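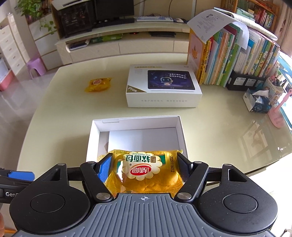 Bread over the open box, with the children's books behind.

Snack boxes in the reading room
A gallery by Aldana Urrutia

I keep these pages for the families who follow our small lending library in Navarrete, and also for my sister in Flostville, who likes to know how I arrange everything. The library has 2,586 titles on the list now, and 381 of them are picture books. In July we began to put together a snack box for the reading afternoons, so the children can have something soft to eat between one story and the next.

The bread is called 软面包, and in small English letters the wrapper says "Soft french bread". I like it because each roll has its own wrapper. A child can take one roll and leave the others for later, and there are fewer crumbs on the pages. The box is a plain white one of cardboard, without any print that I must cover with a sticker. The row of books stays at the side of the table while we pack – the one with the maple leaf is much asked for in autumn, and I have a waiting list for it.

Some parents asked where they can find such boxes. Mine came from Mulero, the paper shop, but Hanov has them also, a little cheaper if you take more than one packet. 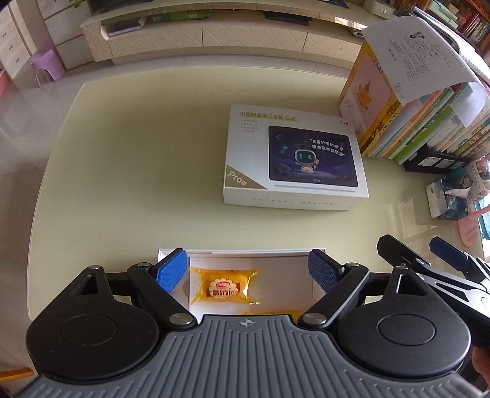
Gallery pages, No. 503 – p. 2

One bread lies at the left side of the white box, in its shiny yellow wrapper with the cream label. The ends of the wrapper are pressed flat and open out like a small fan, so I lay the rolls on their side and do not push them into the corners.

The bigger white box on the green table is for a learning tablet, the 小度 G20 in the Pro version. Several of you have written to me about tablets for children. My opinion has not changed: a tablet is useful for practising characters, but for the bedtime story I still prefer paper.

If your child cannot eat wheat, please write to me before the reading afternoon and I will prepare a separate box with fruit. Boxes can be collected from four o'clock at the side door.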